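Graltova MX Starting Gate, 20-Rider, Steel

Used backyard up to county-race size tracks. Ships freight only, read the freight part before ordering.

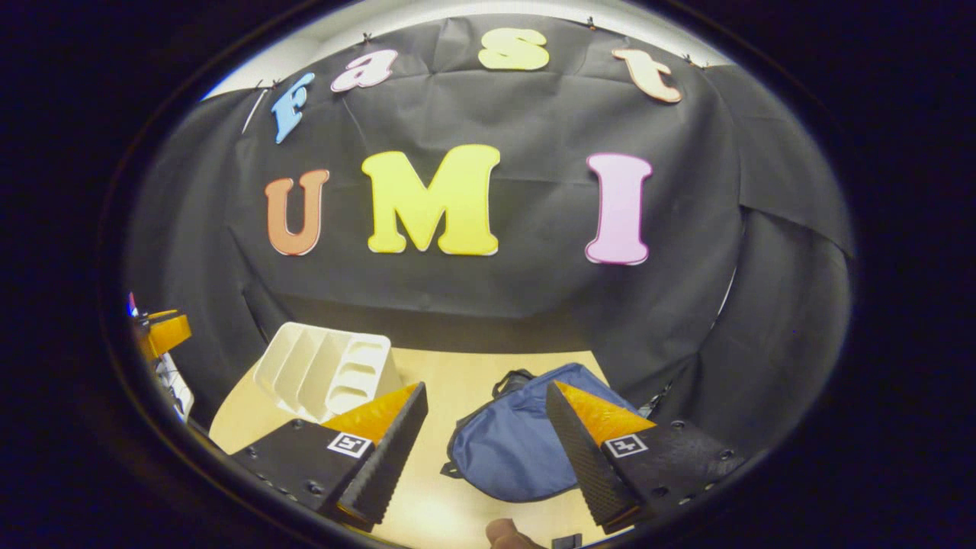 What it is

Full width drop-back starting gate for motocross. 20 individual gates, one rider each, so if a guy rolls up early and leans on his it doesn't hang up the whole row. Single lever release at the end box. Electric release is extra, see below.

We sell it assembled in sections. You bolt the sections together at the track. Two people can do it in a day if the ground is already flat. If the ground is not flat, fix that first, the gate will not fix it for you.

Specs

Part no. 1633
Gates: 20
Finish: powder coat, black or yellow. Yellow is backordered till January
Release: manual lever standard
Anchor: ground stakes included, concrete kit sold seperately
Backing pad: not included, see Add-ons

Who buys this one

Tracks running open practice plus a few race days. If you only run peewees get the Rirura instead. Shorter bars, lighter springs, a 50cc kid can't get stuck behind it. Don't put big bikes on the Rirura. People ask. No.

Add-ons

Daridex electric release box. 12 volt, runs off a car battery or a deep cycle. Has a push button on a 100 ft cord so your starter can stand off to the side. Plugs in where the lever goes, keep the lever for when the battery dies.

Sandhu rubber backing mat. Goes behind the gate where the back tires sit. Saves you regrading the ruts every other moto. Sold by the section, order as many as you have gate sections.

Spring kit, part no. 749. Buy a spare one with the gate. Springs are the first thing to go, specially on sandy tracks.

Concrete kit. Anchor bolts, plates, template. Concrete is on you.

Install notes

Grade the start pad level side to side. Slight slope front to back is fine, helps with drainage.
Lay all sections out before you bolt anything.
Bolt center out, snug only.
Run the linkage, check every gate drops with the rest.
Then tighten everything.
Stakes last.

Keep dirt out of the hinge channel. Blow it out with a leaf blower after each day, don't hose it. Grease on the linkage pins only, a dry lube on the hinges. Regular grease in the hinges just makes grinding paste.

Freight

Truck delivery to a business adress or a terminal. You need a forklift or tractor with forks. Driver will not help unload. Lift gate trucks can't take the long sections so don't ask for one. Check for bent bars BEFORE you sign, write any damage on the slip, take pictures, call us same day.

Warranty

Frame and welds one season. Springs, pins and paint no. Hit by a dozer no.

Returns

Unbolted, unused, you pay freight back. Custom colors can't come back.

Questions

Ask for Zuweira Amegashie in parts, she knows the gates better than the rest of us. Mornings are best, after 2 pm she's in the shop and the phone goes to voicemail. Have your start pad width handy when you call, and whether it's dirt or concrete.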